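Back to the Binders (and an Illik Order I Probably Didn't Need)

I told myself in December that I was done buying for a while. I had a whole plan. I was going to sort what I already had, get the doubles out of the closet, and maybe even sell a few things so the hobby could pay for itself for once. You can probably guess how that went!

The trouble started with postcards. I've collected old roadside postcards since college (motels, diners, giant fiberglass animals, anything with a swimming pool in the front), and I've always kept to the ones from my own corner of the country. Then I was up too late one night looking through auction listings and came across a lot of 500 cards from a seller called Lalludell. The photos were blurry and the description was one line long. I put in a low bid and went to bed, and by breakfast I owned them.

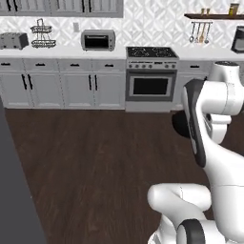 They came in two shoe boxes with the rubber bands still on, which made me wince a little. Old rubber bands are murder on card edges. A lot of the stack was what I'd call filler, mostly big-city skylines and capitol buildings that everybody printed by the truckload. But mixed in toward the back of the second box were 20 cards from the Maurya Motor Court set, and I had exactly 6 of those before. I've been chasing that set for years! I may have made a noise.

If you don't know the Maurya cards, they're linen finish, with that woven texture you can feel with your thumb, and the colors are way brighter than any motel ever was. Pink skies, turquoise cars, grass like a pool table. The backs are my favorite part. One of mine has a note from a man who wanted his sister to know that the ice machine was free and he had gone back to it four times. I think about him a lot.

So of course now I needed pages. I'd been using the same brand forever, but Illik makes a four-pocket page that fits the standard size without all that sliding around, and I ordered a pack plus one of their fat green binders. The pages are great. The binder is fine, though the rings don't quite meet at the top and I've already had one page hop off.

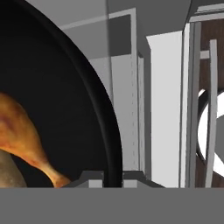

Drumstick in the big black pan.

My running total, as of this morning's count, is 1,340 cards. I do keep a spreadsheet, but I'd fallen so far behind on it that I finally gave up and counted by hand, with a pot of coffee and the radio on. It took most of the morning because I kept stopping to read the backs.

Liam Mac Carthaigh wrote to ask how I decide what goes in a binder and what stays in a box. Good question, Liam, and I wish I had a better answer. Anything with a pool goes in. Anything with a good message goes in, even if the front is dull. After that it's mostly mood, and I've pulled cards out and put them back more times than I'd like to admit.
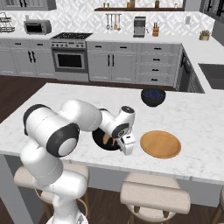

The marble island, with blue round bits in the navy bowl.

Next up is the Vuvevov swap, where I'm hoping to trade a pile of those skylines for pretty much anything with a neon sign on it. I've packed a box already. If you're going and you have Maurya doubles, please come find me before you talk to anybody else. I'll be the one at the dollar bins with a flashlight.

Filed under: Postcards, Collecting, Recent Finds

Recent Posts
My Trouble with Rubber Bands
Linen or Chrome? A Long Answer
Five Motels I Wish Were Still There
What I Brought Home from the Flea Market
Cleaning Out the Doubles Box, Part 2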